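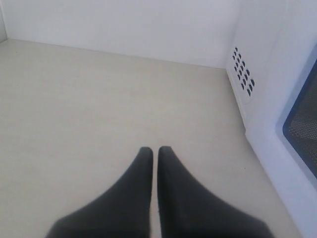

**Figure 2.** Pale floor and white back wall of a small compartment, no dish inside.

### 3.2 What people do with the microwave between meals

I went into this part of the study expecting to write about food. Instead I ended up with pages and pages about the microwave as a place — somewhere people stash things, wipe down, forget about and argue over. Hwa-young Min and I visited 50 shared kitchens for the Vistimora project, and I'd say the microwave came up before the fridge in most of our chats (I didn't see that coming at all!).

People talk about the inside of it the way they talk about a drawer or a cupboard. One woman in the Hegde building told us she keeps bread in hers overnight, and her roommate takes it out each morning and puts it on the counter, and neither of them has ever brought it up. We logged over 400 short diary notes like that. Ga-eun Ahn coded them with me on Thursday afternoons, and we kept getting stuck on the word "empty." Some people wrote it when there was no food inside. Others saved it for when the glass plate was out too, usually because it was drying by the sink.

The plate caused us more trouble than anything else, so we gave it its own code. In 4 of the kitchens the plate had been missing for so long that people had stopped looking for it — they just turned the bowl by hand halfway through. Wiping got a code as well, though we went back and forth on whether a quick swipe with a paper towel should count. I wanted it in and Ga-eun didn't, and we settled on counting it only if the person wrote it down without being asked. 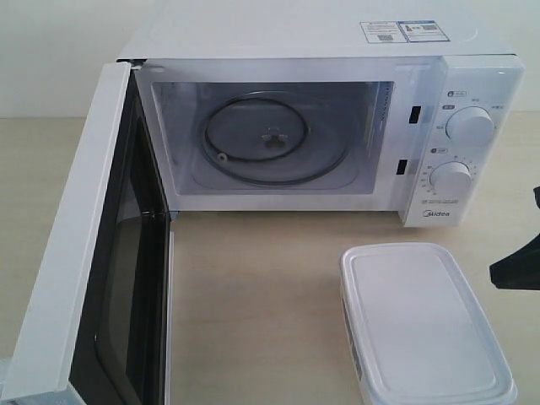
Where do people put the glass plate when they wipe the floor of the oven?

Mostly in the sink or on the nearest bit of counter, and it goes back in once the floor has been wiped and dried.

Section 3.3 goes over the same diary notes again, this time looking at who did the wiping and at what time of day.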